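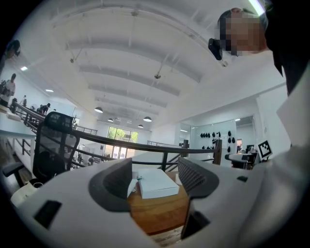
Chapter 15: Sleep Trackers and What They Count

Makers of sleep bands like to say their product "knows" how you slept. It doesn't. A band reads movement and pulse, then guesses the rest. When Muireann Heffernan wore the Nolus band for 18 nights, it scored her as asleep while she lay still reading – on 2 of them for over an hour. The company's leaflet cites 800 happy users. Happy is not a measurement. Before you trust any score in this chapter, ask what it was checked against, and who paid for the check.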